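Equipment Plan Gallery: Simulation Before Purchase

Prerkness Works, automation budget, February 2024

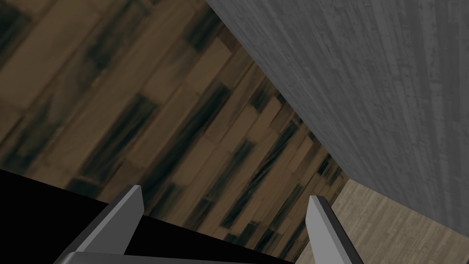 Dalal Srour has asked that the rental option be costed properly before any order is placed, and has pointed out that a bought arm must be serviced whether or not it is in use. Her view is that the works should pay for simulation time first, and that the case for a second arm has not yet been made. The equipment office accepts the first point. On the second, it has agreed to present both figures to the board.

Simulated view from the gripper, with the two fingers open over a dark plank floor. A gray-faced panel and a paler wooden surface lie further off.

The gallery accompanies the equipment plan for the handling section. The plan allows for 2 robot arms with parallel grippers, to be bought or rented, and for the software licences needed to test them in simulation. Members of staff who do not work in the handling section are invited to read the notes in the order given.

Simulation licences
Licences for the Nodis package are charged by the seat. The plan provides for 15 seats during the trial period. Seats not taken up by the end of May will be handed back and the unspent sum returned to the general equipment fund.

Arms and grippers
Quotations have been received from Brutar and from Pichon. The Brutar quotation includes delivery, fixing and two days of training on site. The Pichon quotation is lower, but fixing and training are priced separately and must be added before the two are compared. Spare gripper fingers are listed under consumables in both cases and should not be entered as capital items.

Floor and fixed furniture
Any change to flooring, wall panels or benches is to be charged to the buildings budget. Section heads should send measurements of the proposed working area, including the height of benches and the width of the gangway, before a site visit is booked.

Reserve
A reserve of 20 per cent has been set against the purchase price. It may be used for cabling, guarding and repairs in the first year. It may not be used for additional licences.

Comments on the plan should be sent in writing to the equipment office, marked with the name of the section and the budget line concerned. Copies of both quotations may be read at the office on request.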